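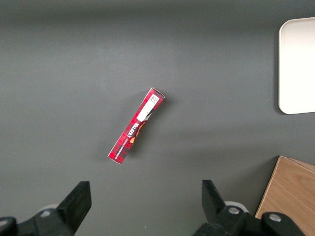

Bepari objects that a shortbread box is no fair test of a drawer – too long, too easy to spot. Fair point, but long boxes are what people put away badly.

## 4.2 Items and furniture

Same grey table throughout. Wooden cabinet, two drawers, bar pulls. Tidying begins with both drawers shut.
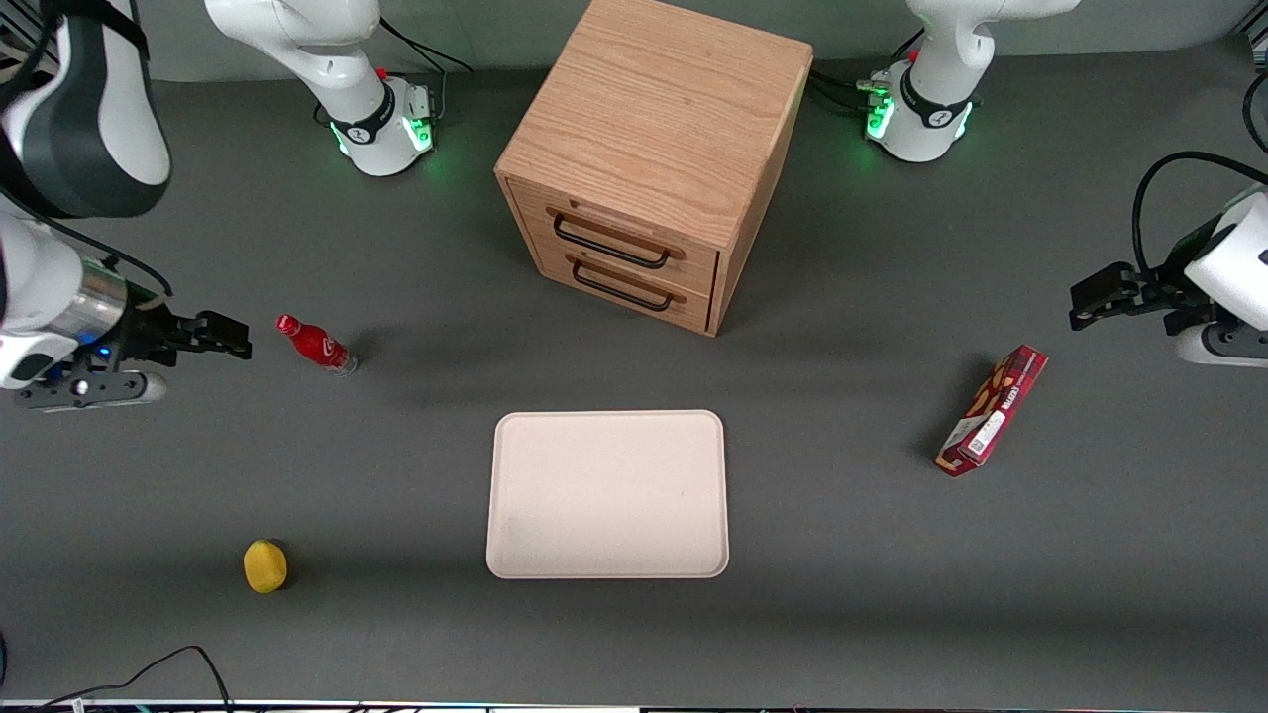
**Fig. 4.** Two-drawer cabinet, drawers closed.

The tray is for things left out – bottles mostly, laid flat. Small items may stay on teh table.
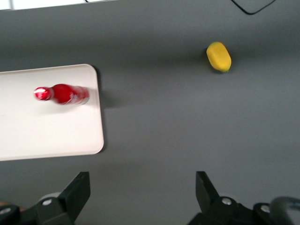 **Fig. 5.** Red bottle on its side on the white tray; small yellow item on the table.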